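1/10/23
Notebook, coatings bench. Entry by M. Mösli

Adhesion of Grelden primer on degreased steel, second round

Purpose: find out if the cleaner residue is what lifts the primer at the panel edges. Jucélia Nogueira cut the panels on Monday from the Quiambao sheet, 20 pieces, all deburred. Panel weights are in the other book.

Cleaning
Half the panels wiped with Clillia at full strength, half with the same cleaner diluted, 100 ml to the liter. Lint-free cloth, one pass in each direction, fresh face of the cloth for every panel. Rinsed in deionized water, drained on edge, oven dried. Edges handled with gloves only. Two panels from the diluted set showed water break near the hanging hole. Recleaned and marked R. 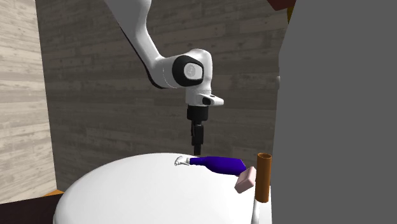

Bottle on its side, round table.

Note on storage of spray bottles in general: keep upright. Seepage at the collar changes the concentration if the solvent goes off first. Label with date of mixing and initials. Anything unlabeled goes to waste.

Priming
Grelden batch 579, stirred by hand, strained once. Drawn down with the wire bar, not sprayed. The bar has a nick at the left end, so the outer strip of each panel is excluded from the tape test. Need to order a new one from Trurkitus. Film looked even on all but panel 7, which has a ridge across the middle where I stopped the bar.

Tape test
Cross-cut, six lines each way, tape pulled back at a steady angle. Full strength set: flaking at the intersections on most panels, worse toward the lower edge where the rinse water drains last. Diluted set: clean cuts, slight lifting on the two R panels only. Same pattern as the June round, where the rinse was shorter.

Gloss at 60 degrees does not separate the two sets. Dropping it from the next round.

Jucélia thinks the rinse matters more than the strength. Could be. The present data can't split the two. 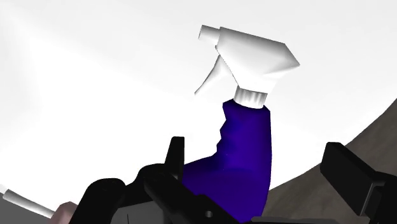
To do
Repeat full strength with a double rinse, bottom edge up on drying.
Conductivity of the final rinse water, each panel.
Check if batch 367 is still in date for a comparison.
New wire bar.
Panel 7: strip and redo, or leave out. Ask Jucélia.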